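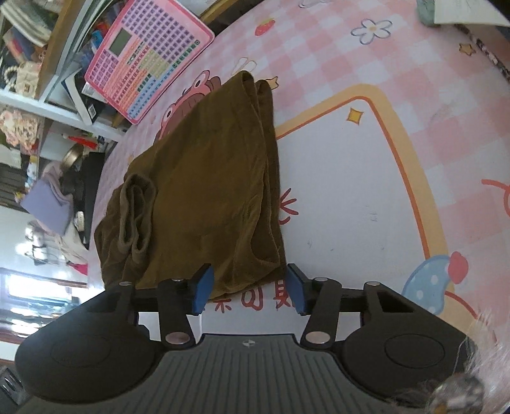
Ovville guarda el invierno en junio, y con instrucciones

La ropa de lana se despide hasta el otoño y el centro vecinal Bitar ha decidido que lo haga bien doblada. El 1 de junio abrió la inscripción para su taller de cambio de armario, una cita que el año pasado llenó la sala y que esta vez ofrece 88 plazas repartidas en varios turnos. La matrícula es gratuita. La paciencia la pone cada cual.

El programa empieza por lo más discutido: el jersey de punto. Colgado se deforma, enrollado ocupa lo que no debe y hecho una bola en el fondo del cajón sale en noviembre con aspecto de haber pasado el verano en una pelea. El taller propone el doblado en rectángulo, con las mangas hacia dentro y la prenda plegada sobre sí misma hasta formar un bloque compacto. Las mangas, según admite la propia hoja del curso, «tienden a salirse por donde quieren».

Tampoco hace falta una mesa grande. La organización recomienda trabajar en el suelo, sobre una superficie limpia y algo mullida, y señala que la alfombra de juegos de los niños cumple de sobra. En las casas de Ovville, donde el cuarto infantil suele ser también trastero, biblioteca y sala de plancha, la sugerencia ha tenido buena acogida. Cuesta mantener la solemnidad mientras se pliega un cárdigan encima de una rana de dibujos animados, pero el resultado es el mismo.

La segunda parte se dedica a las estanterías, ese lugar al que van a parar los libros, los papeles, los collares y cualquier cosa que alguien haya tenido en la mano al sonar el timbre. La norma del taller es modesta: vaciar un estante, devolver solo lo que pertenece a él y no empezar el siguiente hasta terminar. Quienes asistieron a la edición anterior informan de que el primer estante se les dio muy bien.

Para los juguetes con botones, el consejo es quitarles las pilas antes de guardarlos. El curso pasado, una caja cerrada con cinta estuvo recitando el abecedario dos noches seguidas en un altillo de la calle Kukura, y los vecinos del piso de abajo ya se lo saben.

La tienda Fludilberg, que colabora con la iniciativa, entregará a cada participante 2 fundas de algodón para la ropa de abrigo. Ha preparado además un lote de 135 saquitos de lavanda contra las polillas, que se repartirán por orden de llegada. El centro ruega que no se formen colas antes de abrir, ruego que ya hizo el año pasado con éxito discreto.

Cada asistente debe llevar tres prendas de punto, limpias y secas. No se admiten edredones, después de que uno ocupara media sala durante toda una tarde.

Las inscripciones se hacen en la recepción del Bitar hasta completar las plazas. En agosto el centro cierra, de modo que los jerséis que sigan entonces sobre la silla del dormitorio quedarán a cargo de sus dueños.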